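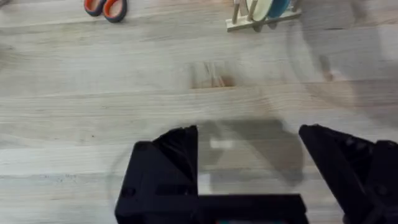 PANCOMBE TEST LABORATORY
Gripper Comparison: Safety and Inspection Checklist
Bench 2, tabletop handling
Inspection date: November 7, 2019
Inspector: Gil-soo Hong
Units under comparison: Cosico two-finger gripper; Hatico two-finger gripper
Controller: Lei, same unit for both grippers

Status codes: P = pass. C = pass with comment. F = fail, work stops until corrected. N = not applicable.

Section A. Before power is applied

A1. Emergency stop within reach of the operator's seat. P
A2. Emergency stop tested with the arm at low speed. P
A3. Bench area marked and closed to visitors. P
A4. Wrist camera cable tied back along the arm. C
Comment: One tie had worked loose near the elbow. Replaced before the first run. The cable is to be checked again whenever the grippers are changed over.
A5. Sharp items kept outside the working area. C
Comment: Scissors are permitted at the far edge of the table only. They are to be taken off the table completely before any run in which the arm travels past the rack. The operator signs for this on the run sheet.

Section B. Gripper mounting

B1. Mounting screws tightened to the value on the maker's sheet. P
B2. Finger screws present and seated. P
B3. Finger faces free of chips, grease and adhesive residue. C
Comment: Residue from the December trial was found on the Hatico fingers and removed. The cleaning log for that trial had not been signed.
B4. Both fingers open fully without contact with the cable. P
B5. Grip force limit entered in the controller before the first grasp. C
Comment: The Lei controller keeps the previous limit after a gripper change. The limit must be entered by hand each time and read back aloud by a second person.

Section C. Camera and lighting

C1. Lens clean. P
C2. Both fingers in view at full opening. P
C3. Shadow of the arm and gripper acceptable for the test. C
Comment: Shadows fall on the pale tabletop both between the fingers and to the right, toward the rack. Lighting is to remain unchanged for both grippers. Any adjustment made partway through voids the comparison and the set must be repeated.
C4. Test object can be told apart from the table. C
Comment: Clear objects show little more than a faint rim and a small bright reflection over the pale wood. The operator shall confirm the position of a clear object by eye from the side of the bench before closing the fingers. The camera view alone is not accepted.

Section D. Test objects

D1. Plates standing on edge in the rack, fully seated between the dowels. P
D2. Clear object inspected by hand for cracks before use. P
D3. Spare objects stored off the bench. P
D4. Cut-resistant gloves and dustpan at the bench. F, corrected
Comment: Gloves were missing. Work was held for 14 minutes until a pair was brought from the store.

Section E. Comparison runs

E1. Same object order used for both grippers. P
E2. Planned grasps per gripper: 64. P
E3. Controller log interval set to 2000 milliseconds. P
E4. Dropped or slipped objects recorded by run number. P
E5. Pinch hazard notice read to all staff present. P
E6. Water handling. N

Approval: Runs may proceed with both grippers subject to the comments at A5, B5 and C4. The completed checklist is to be stored with the run sheets.

Signed: Gil-soo Hong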